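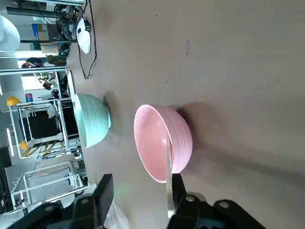
**Figure 3.** Ribbed ceramic bowls, pink and mint green, on the pale gray tabletop.

### 3.2 Tableware and resting posture

The household set used in this part of the study contains ceramic bowls from two suppliers, Gronier and Murakami. Bowls were grouped by outer wall finish, either smooth or ribbed. The two bowls in Figure 3 belong to the ribbed group. They are similar in size and shape and differ mainly in color, and the fine horizontal grooves are visible on the outer wall of the pink one.

Resting posture was coded as upright, inverted, tilted, or on side. A bowl was coded as tilted when its opening faced away from the vertical and its base was not flat on the table, whether or not it was in contact with another object. In Figure 3 the pink bowl is tilted and the mint-green bowl is on its side. Rim direction was recorded separately, relative to the near edge of the table.

Coding was done independently by two raters on 640 still images. Disagreements were confined to the boundary between tilted and on side, where the shadow next to the bowl was sometimes read as part of the base. Seven images were excluded after discussion. The Clarko plates, which have no distinct side posture, are treated in Section 3.3.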